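Clothes moths: the questions I get asked most

8 min read

Last updated: February 18, 2021

I run a little knitting and mending blog out of Grodau and I never set out to be the moth lady. Then I wrote one post about losing my grandmother's cardigan, and it's had 3,967 comments' worth of grief, advice and swearing underneath it ever since. I've pulled the questions that keep coming back into one page so I can stop typing the same answers at midnight.

Is it the moths that eat my jumpers?

No, it's the grubs. The adults don't eat anything, they flutter about in dim corners and lay eggs, and the larvae do the chewing. So if you've swatted one on the wall, good on you, but there may well be others already at work somewhere dark. They want wool, cashmere, silk, fur, feathers, felt. They'll have a go at a cotton blend if somebody's spilled gravy on it.

How do I know it's moths and not wear?

Wear shows up where you rub: elbows, cuffs, under a bag strap. Moth holes turn up anywhere, often a few close together, and the edges look nibbled. Look for webbing, little cigar-shaped cases and gritty bits like coarse sand. Check under collars and along seams first, with a torch.

Where do they start?

Nearly always with the things you don't touch. The drawer you open every morning is pretty safe, since you're forever letting light in and shaking things about. It's the bottom one, with the ski socks and the christening shawl in it, that you need to worry about. Same goes for the back of the wardrobe, under the bed, and the edge of a wool carpet where the vacuum doesn't quite reach.

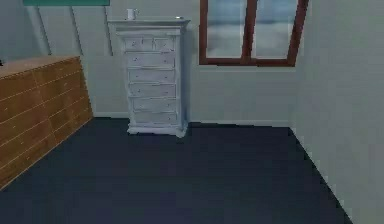

Da-eun Kwon wrote to tell me I'd been too kind to the top drawers. Hers had one pair of felted slippers in it, not worn for two winters, and every hole in the house traced back to them. She now keeps a list inside the wardrobe door of everything woollen she owns and crosses each thing off as she checks it, twice a year. Fair enough, Da-eun, I've changed my tune. Any drawer that's been left alone is a suspect!

Do I have to wash everything?

Everything that can be washed, yes (sorry). Bedding and cottons can go through at 60 degrees, which will do for eggs and grubs both. Please don't do that to a wool jumper unless you know a very small child who needs one. Wool gets the freezer, or a dry cleaner if it's something tailored. Clean matters more than people think, by the way. Sweat and food are what the larvae like best, so never put a jumper away for summer after "just one wear".

How does the freezer thing work?

Bag it, squeeze the air out, and leave it in there for a fortnight at minus 18. Then let it come back to room temperature still sealed in the bag so it doesn't get damp. Don't cram the freezer full, the cold has to get right to the middle of the bundle. I did 813 grams of Gallura four-ply this way, still in skeins, and every metre of it knitted up beautifully. My partner did find it while looking for the peas.

Do lavender and cedar do anything?

A bit, maybe. Fresh cedar oil in a tight space seems to bother the very young grubs, but those balls you bought at the markets years ago are just balls now. Lavender smells lovely and I use it because it smells lovely. If you've already got an infestation, neither one will get rid of it.

What about the sticky traps?

They're for finding out, not for fixing. The lure brings in the males, so a full trap tells you that you've got a problem and an empty one a month later tells you you're getting somewhere. 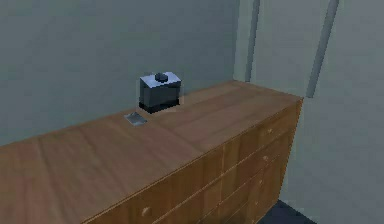 Traps do best in still air, near the woollens and away from draughts, and one to a room is plenty. More than that and the lures start competing, and you won't have a clue which corner is the bad one. I like mine up on the furniture where I'll remember to look at it. The back of a long wooden dresser is ideal, tucked near the wall where that little dark box is sitting, so it's out of the way of elbows and still easy to check when you walk past. Write the date on it and swap it when the packet says. I mark the changeover in April, when the jumpers come out, and then again when they go back.

Old furniture from the op shop: yes or no?

Yes! I'd be a hypocrite otherwise, half my house came from the one in Trerkton. But do the full treatment before it goes anywhere near your clothes. Take every drawer out and turn it over. Larvae love the gap between the base and the sides, and they love the fluff that's built up behind the drawers even more.

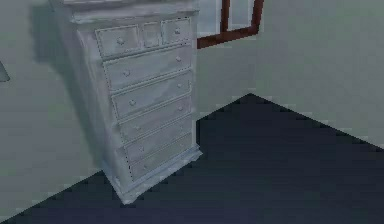 Use the crevice tool on the runners and the inside corners, then wipe down with a barely damp cloth and let it all dry properly with the drawers out. Empty the vacuum straight into the outside bin. Any old lining paper goes out too, and if there's felt stuck in the bottom of a cutlery or jewellery drawer, I'd peel that off without a second thought. New paper, clean woollens in zip bags, done.

Mothballs?

I don't. The smell never leaves, and they're not something I want near kids or the dog. Your call, but read the label and keep them in something sealed.

Can they come in from outside?

They can, though most of mine have arrived inside things. 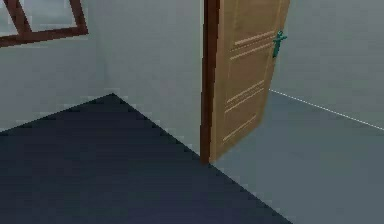 Old birds' nests in the roof are the classic source, along with wasp nests and anything dead in a wall cavity, so it's worth getting someone up the ladder if they keep coming back. Mal-soon Won reckons her whole saga ended the day the starlings' nest came out of the eaves. Indoors I do the windows as part of the same clean, mainly for the lint. A wooden frame with a thick bottom rail and bars between the panes, like the dark reddish-brown one there, gives fluff a few places to settle, so run the brush along each bit and check the corners too.

Will they ever really go?

Mine did, after a year and a bit. Keep the traps going for months past the last one you see.

Can you mend the holes?

Often, yes. The Oh darning method is on its own page with charts, and the 666 stitch swatch is at the bottom of that one if you want to practise first. Freeze before you mend, please. I don't want your moths in my postbox!

Contact: use the form on the About page | © 2021 Grodau Mending | Back to top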